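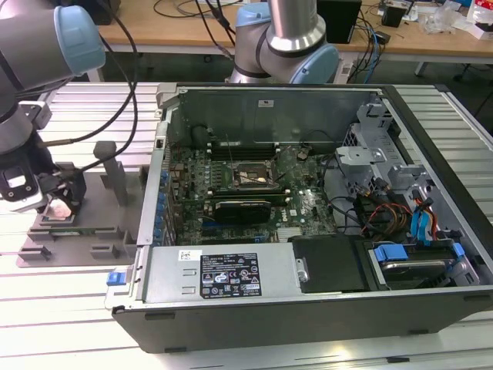

Jobs > Workshop and Bench > Bench Tech, Desktop Refurb

Print this page | E-mail this page

Bench Tech, desktop refurb (3 openings)
Sterkley, Ondari Street workshop
Posted 2025-07-22

We need three people on the desktop bench, soon. We take in office towers by the pallet, open them up, clean them, test them, rebuild what can be rebuilt and strip the rest for parts. Last batch from Prilico was 827 machines and we are still working through it. Contract runs to the end of December, good chance of it going longer but can't promise that today.

What you'd be doing

Towers in, side panel off, parts out in order. Processor, memory, cards, drives, power supply. Everything gets a tag with the intake number on it before it leaves the bench. Not after. Before.

Drives go straight to Kimie Kubo in the wipe room, logged and signed for. No drive sits on a bench over lunch or overnight. This is the one thing that will get you sent home.

Boards get looked at under the lamp. Bent socket pins, swollen caps, burnt spots, cracked slots. Write down what you see even if you think its fine. Empty sockets get a cover on before the board goes in a bag.

Power supplies: go on the tester, pass or fail, read the wattage off the label and write it on the sheet. We do NOT open power supplies. Don't ask.

Rebuilds: match memory, seat the card, new paste, route the cables so the panel closes without a fight, run the overnight test. Then a wipe down and over to packing.

Clips, rails, brackets and blanking plates all get saved. Sort them by make. People think this is scrap and it isn't, we run out of drive rails all the time and a caddy without rails is no use to anyone.

What we're looking for

- You have taken a desktop apart and put it back and it started up. At work, at home, at school, don't care which
- You can tell a memory slot from an expansion slot without looking it up
- Neat handwriting, or at least handwriting Darren can read
- OK standing for most of a shift. There are stools, but you'll be up and down
- Can lift a tower off a cart, repeatedly. Pallets are moved by the dock crew
- Patient with screws

Nice to have: some soldering, any experience with laptops (that bench is run by Casimiro Bustamante and he borrows people), Spanish or Portuguese. No certificates needed. If you have one put it on the form, it won't hurt.

Hours and pay

Two shifts, 7 to 3 and 3 to 11, Monday to Friday. Say which one you want, we will try. Hourly rate depends on experience and will be given to you in writing before the trial shift. Trial shift is paid at the full rate. Overtime some weeks when a big load lands, you can say no to it.

First 2 weeks you work next to Ilídio Leitão, who has been on desktops almost 15 years. He'll start you on teardown only. Rebuilds when he says so.

We supply wrist straps, mats, gloves, drivers, safety glasses. Bring your own driver if you're attached to it but put your name on the handle. Closed shoes, no loose sleeves, hair tied back, rings off at the bench. Lockers are in the back hall, bring a padlock.

Getting here

Bus stops across from the old Ekwueme warehouse, we're the next gate down. Parking is first come. Use the side door, the front one is for deliveries and no one will hear you knock.

How to apply

Fill in the short form at the front desk or e-mail us using the link at the top of the page. Put DESKTOP BENCH in the subject line. Tell us:

- your name and phone number
- which shift
- the last machine you had open and what you did to it (couple of sentences is plenty)
- when you can start

No cover letter please. Resume if you have one handy. Darren Nuttall reads everything and calls people back, usually in the afternoon, so pick up if it's a number you dont know. Anyone we like comes in for a tour and a half hour at the bench with a tower and a screwdriver, then the trial shift.

Questions on pay or paperwork go to Hideaki Hayashi in the office. Questions on the work itself go to Darren.

We'll take the ad down when all the spots are filled. If you can still see it we're still hiring.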